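Surfaces We Eat Around: A Semester With One Pot and One Table
Final report, Everyday Materials Studio
6/6/21

Why we picked this

Our assignment was to choose an ordinary place in a home and find out as much as we could about what it's made of and how it feels to use. Other teams went for chairs and bathroom tile. We wanted dinner! Specifically, we wanted the spot where a hot, heavy pot comes off the stove and lands on a table, because so much goes on there that people hardly look at. There's heat, weight, a bit of scraping, sometimes soup.

The studio let us set up in the Rutatness kitchen, a shared student kitchen on the ground floor of the Steinbach building. It has one table we all liked right away and a shelf of cookware left behind by earlier classes. We ended up working with the pale lidded pot. It's big and round and a little bit moody, and by the second week we were calling it Bundine, a name one of us made up and none of us could shake.

What we wanted to find out

We started in February with a long list of questions and threw most of them away. These are the ones that stayed:

How do people judge whether a surface is clean, just by looking?
Does a patterned surface hide marks better than a plain one?
Where do hands go when someone moves a heavy lidded pot?

How we worked

We held short cooking sessions with students from the building. Each person made something simple, carried the pot to the table, served themselves and cleaned up. We watched and took notes, then asked a few questions while they ate (this was by far the most popular part of the study). In all we ran 70 sessions, each with 10 minutes of interview at the end.

We also did what we called slow looking. One of us would sit with the table or the pot and write down everything they noticed until the kitchen timer rang. It felt silly the first time. After a while we were fighting over whose turn it was. You see a table very differently when you've spent that long with it – the grain starts to look like a map, or like water.

The pot up close, then the tabletop, then the tabletop again with its straight edge on the right:

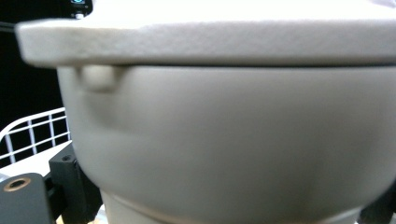
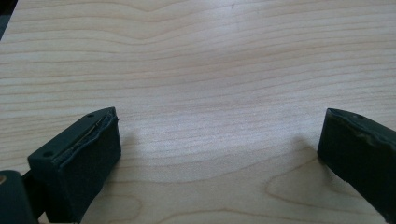
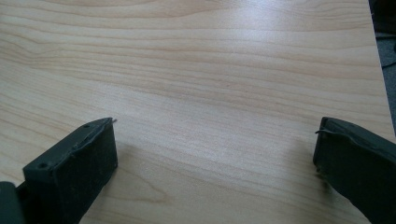 Light turned out to matter way more than we had planned for. In our first draft of the method we hadn't written down a single thing about the lamps or the time of day. Then two of us wiped the same patch of table, one right after the other, and disagreed completely about whether it was clean. We were standing on opposite sides. From one side the shine covered everything up, and from the other you could see every crumb. After that we asked every participant to check the table from two sides, and we added a column to the notes for which side they trusted more.

What we found

People use shine as a shortcut. If a surface reflected light evenly, most of our participants called it clean and stopped wiping. When we asked them to walk around to the other side, a lot of them laughed and picked the cloth back up. We loved this result. It's so small, and we've all caught ourselves doing the same thing at home ever since.

Wood grain is good at hiding things. Thin marks that ran the same way as the grain got missed again and again, while marks that crossed it were spotted quickly. We tested this with little dots and lines of washable paint in a tan color that we mixed to be close to the wood. Lines laid across the grain were nearly always wiped away. Lines laid along it sometimes stayed until we pointed them out.

The pot question surprised us most. We had guessed that everyone would grab the handles, since that's what handles are for. Plenty of people did, but a good number went underneath instead, with one towel-wrapped hand supporting the base. They told us the small, rounded shape of the handle didn't give them enough to hold on to with a thick towel in the way. One participant said it was like trying to pick up a bar of soap in mittens.

Lids were their own adventure. A lid with a wide rim is easy to get your fingers under, and people liked that. But they never knew where to put it down! Some balanced it upside down on the table, some held it the whole time they were serving, and one person handed it to us.

The trivet

For the making part of the project we built a trivet we named the Ristenard. It's a cork ring with a shallow groove next to it where a lid can stand on its rim. We cut the first one too narrow and the lid rolled straight into somebody's lap. The second had a deeper groove and worked much better, although it took up more of the table than we wanted. Our materials budget was 80 dollars and cork ate most of it, so there was no third version.

What went wrong

Our sessions were all in one kitchen, with one table and one pot, so we can't say much about other kitchens. Darker wood might behave in a totally different way. Our participants were also students who knew they were being watched, and we suspect that they wiped more carefully than they would at midnight after an exam.

We also wrote too many notes. The typed file came to 3000 lines, and we only sorted them into themes in the last weeks. If we ran this again we'd sort as we went.

Next steps

The Ristenard is staying in the Rutatness kitchen for anybody who wants to use it. Two of us would like to try the grain test again with a plain white tabletop beside the wood one, and we already have our eye on a scrap piece in the workshop. The paint recipe and the interview questions are in the appendix, along with a drawing of the groove at full size.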